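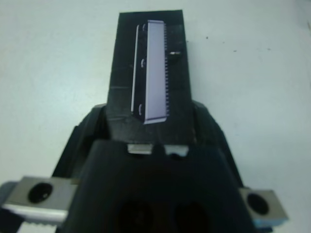 ## Session 4: Why small things get standard sizes

Notes for the evening course, Clilbridge, 2025-10-17. Bring these back next time, please, we'll need the margin notes!

Last time we got as far as paper and bricks. Tonight it's parts, and I've been looking forward to this one all term. A standard size is an agreement between people who may never meet: one makes the hole, another makes the thing that goes in it, and the two fit. The dual in-line chip is a lovely case – two rows of legs at a set spacing, so a board drawn up by one firm will take a part made by another.

### Before there was agreement

Every workshop had its own screw threads. If you lost a bolt you went back to whoever cut it (and hoped he was still in business). Hae-won Moon's reading on the Zürcher pump works is wonderful on this: the stores there held 700 kinds of bolt, and after the clear-out they managed with 85. Read the part about the foreman's private drawer. It's short and very funny.

### Three words to keep apart

- **Tolerance**: how far a part may stray from its stated size and still pass.
- **Fit**: how two parts sit together, tight or easy.
- **Pitch**: the distance from one repeated feature to the next, such as thread to thread or leg to leg.

People mix up the first two constantly, me included when I'm tired.
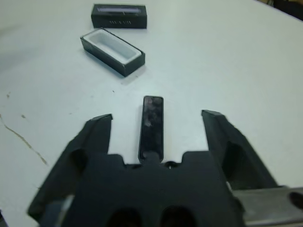
*Fig. 2. A slim black bar with rounded corners, and small dark packaging behind it.*

### Who gains, who loses?

Kilian Kälin argues that the buyer gains first and the maker much later. I half agree! His Arero case (pages 18 onwards) is strong on prices but says very little about repair, and repair is where I'd start.

### For next time

Read the Ikix chapter and find one thing at home that only fits its own maker's parts. Measure it, sketch it, and write down what you'd change.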